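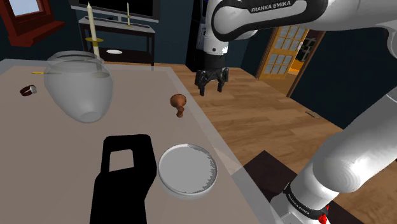 Wanted: two or three people to help teach an arm to clear a table

Trolis is a shared workshop with a leaky roller door, a decent bandsaw and a long-running argument about who bought the last box of M4 screws. Since July a few of us have been building Wumel, which is meant to become a robot that tidies up after dinner. At the moment Wumel lives mostly in simulation, where the rent is cheaper and the vases grow back.

The simulated version is a Franka arm next to a long table, with a glass vase, a candlestick, a wristwatch, a pencil and a shallow dish to practise on. Glass is our current sore spot. So are pencils. The home-built arm, which has to do all this afterwards on a real bench, is in pieces under a bedsheet.

What we need

Someone who can write Python that other people can read. You'll be looking after the grasping code, which was written by Koen Vermeulen over one long winter and is commented in a mixture of English, Dutch and despair.

Someone who enjoys modelling household objects. We have 360 in the library so far and would like 1,000. Good colliders matter more to us than pretty textures. If you have strong feelings about the centre of mass of a gravy boat, please get in touch.

Possibly a third person, handy with a soldering iron, for the arm under the bedsheet. Two of its joints are finished. The others are a matter of opinion.

What you'd be doing

Mostly setting up tabletops, running grasp attempts overnight and reading the logs over coffee. The last batch was 2,863 attempts and the log viewer fell over before the end, so fixing the log viewer is also a job. There's a build night each week from 6:30 pm, and the rest you can do at home in whatever trousers you like.

What you get

No wages, sorry. You get a key, a shelf, your workshop fees covered while you're on the project, and your name in the repository. Xóchitl Solís cooks on build nights and is a far better cook than a project like this deserves. Dishes are still done by hand.

You don't need a degree or a robot of your own. You do need to be over 18 for the machine room, and able to hear "it worked yesterday" without throwing anything.

To apply

Send a few lines to Koen or Xóchitl through the Trolis contact form, with "Wumel" in the subject. Tell us about something you built, and what went wrong with it. We have 4 spare desks and only 2 good chairs, so early replies have an advantage.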